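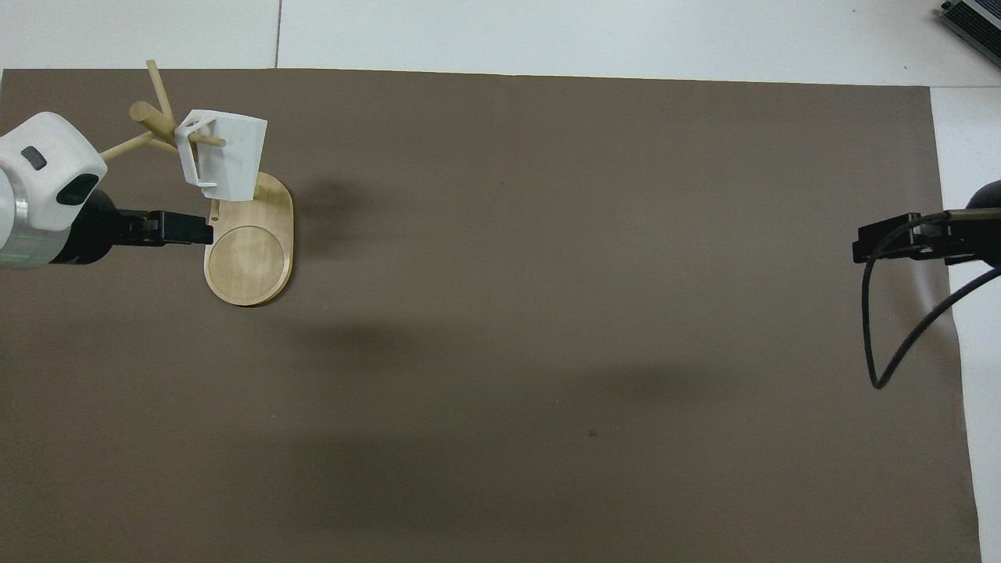
*One mug up, three branches free. The Tufa rig at the Flandton lab.*

The engineer who runs Tufa would like it known that she didn't choose mugs. "Mugs chose us," she says. "I wanted bolts."

Tufa is a method for teaching a pair of arms when to give up. Most systems, she says, will go on shoving a handle at a peg until somebody goes home. Hers watches its own first attempt, guesses whether the second will be any better, and backs off if it won't.

"It's a program for quitting," she says. "My parents are very proud."

The result that got Wistix to return her calls came after 44 demonstrations, which in this field is a light lunch. Trained on those, the arms hung a mug on a branch they hadn't practised with in three tries out of four. Without the quitting step, the same arms managed one.

She is careful about this. It's one stand, one bench and one colour of paper. A group at Trendley tried the method with a different stand and got nothing for more than a week, until they found their wrist angles were reversed.

"They were very polite about it," she says. "We'd have been unbearable."

I ask what comes next. She looks at the mug tree for a while.

"Bolts," she says. "I've put in the form."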